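Handling Operators (handheld grippers), Zenulport – 4 positions

Zenulport packs and ships fresh produce for shops in the Clesley area. In April we began moving part of the sorting work at our Ilora site to robot arms. The arms learn from people, so we need staff who can do the work by hand with a pair of grippers while it is recorded.

What you will do
Pick up, move and set down fruit and other everyday goods, one gripper in each hand
Repeat the same task with the items in new positions
Note dropped or bruised items on the shift sheet
Tell the Fekete line team which items the arms handle badly 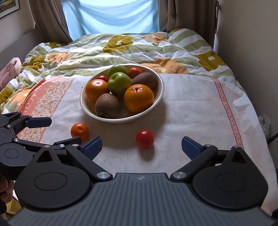 Handheld grippers and a bowl of mixed fruit.

What is changing
The Ilora site has 23 hand packers. Heavy lifting and night sorting go to the arms first. Packers who move over to recording or line checks keep their grade and hours. Some jobs will look different in a year – we would like people to know that before they apply.

What we ask for
Steady hands and patience with repeated work
Able to stand for 2 hours between breaks
Packing or kitchen experience is useful but not required
Training is paid and takes place on day shift

Current packers may apply and will be considered first. Recordings are used to train the arms and are not used to rate your speed.

Apply at the Ilora front desk or by mail, quoting job number 567. Closing date: 26/06/2018.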